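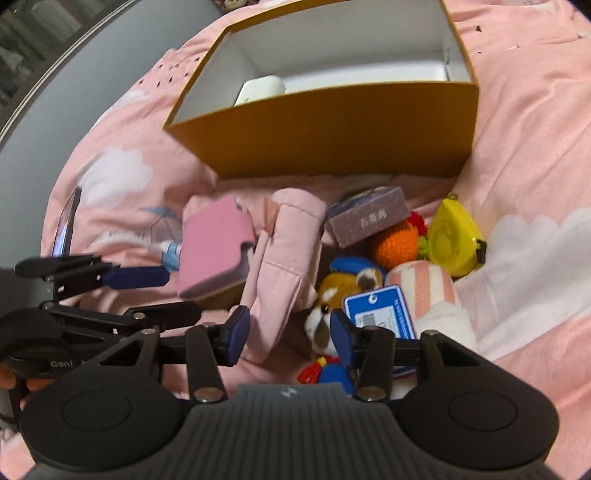
One box for all the little stuff: who's in?
Imstead Home Forum > Small Spaces > Sorting and Storing

korkor_a
Posts: 2891
September 15, 2005

OK, I am way too excited about a box. I've been trying to get the small things in my bedroom under control since the move and this afternoon I finally tipped everything out onto the bed (cloud sheet, the pink one, it was the closest flat surface!) and started putting it back one piece at a time. The big mustard-yellow box is the new home for all of it. It's white inside and I love that so much more than I thought I would, because you can see what's in there without digging.

So far there's hardly anything in it. Still to go in are the pink case, the pale pink pouch, and that little speckled box I can't bring myself to throw out. My question for you all: dividers or no dividers? And does anybody else keep everything in ONE box, or am I asking for trouble?

Korkor

shuzhenp
Posts: 90

No dividers! Pouches are your dividers. I did the whole insert thing with a drawer last year and every time I bought something a different shape I had to pull the inserts out and start over. The soft pouch you have there can squash into a corner and the hard case can go flat against the side.

Love the color of that box by the way. Mustard and pink together makes me want to repaint.

ville_i
Posts: 3131

I'll be the grump. One big box is a drawer with a lid. You'll be neat for a week and then you'll be dumping things on top of other things, and whatever you want is going to be at the bottom. I'd use three or four small ones and put them on a shelf.

Also sort on a plain sheet if you have one. I lost an earring back on a patterned quilt for two days.

korkor_a

Ville!! I knew you'd say that. I don't have the shelf though, that's the whole problem. The room is bed, closet, door. The box is going under the bed, long side out.

And leave my clouds alone :)

anwara m.
Posts: 16

First time posting, hi everyone. I share a room with my sister and we each have one box and it has worked really well for us. What helped was deciding what kind of thing goes in it. Ours are "things I use in the morning" and that's all. Hair ties, lotion, my glasses case. Anything else lives somewhere else, and if it doesn't have a somewhere else we talk about it (she usually wins).

So maybe decide that first, Korkor, before you worry about dividers?

shuzhenp

Welcome Anwara! That's a really good rule. I might steal it.

ville_i

Fine rule. Still doesn't fix the digging. Say you have twenty things you use in the morning. Where's the lip balm? Under the hairbrush. Where's the hairbrush? Under the bag.

adjoa asante
Posts: 644

Stand things up. I don't see this mentioned enough. If the box is deep, file your pouches upright, side by side, like folders, and you can read the whole row from the top. Flat things go against the back wall. I do this with sewing bits in an old Besero boot box and I can grab a zipper without looking.

It only works if the box is fairly full, so with a half-empty one you need something to hold the row up. I fold a hand towel into the gap and pull it out when I get more stuff (I always get more stuff).

korkor_a

Adjoa, I just tried this and I'm so happy. The pouch stands up fine as long as the hard case is leaning on it. Did the towel thing too. I even went looking around the apartment for more things to put in, so possibly I've missed the point of tidying.

Anwara, I'm going with "things I use before I leave the house." The speckled box doesn't fit that at all but it's coming anyway.

ville_i

And so it begins.

adjoa asante

Let her have her little box, Ville.

anwara m.

Does the lid matter for under the bed? Mine has no lid and it gets so dusty. I've been laying a scarf over it.

shuzhenp

Scarf is fine, pillowcase is better, you can slide the whole box into it if it's a big one and just fold the end under. Wash it when you wash the sheets. My mom kept the winter hats that way in the house on Nartey Street and they always came out clean in October.

ville_i

Pillowcase is a good idea. I'll give you that one.

For what it's worth I went and measured under my own bed and there's room for one of these. Not saying I'm doing it. Where did you get yours, Korkor?

korkor_a

HA. It was from Jallari, the one next to the post office, back wall past the baskets. They had green too but I didn't even pick it up, I walked straight to the yellow. Go go go! And post it when it's full, I want to see what a man with 3131 posts keeps under his bed.

ville_i

Batteries, mostly.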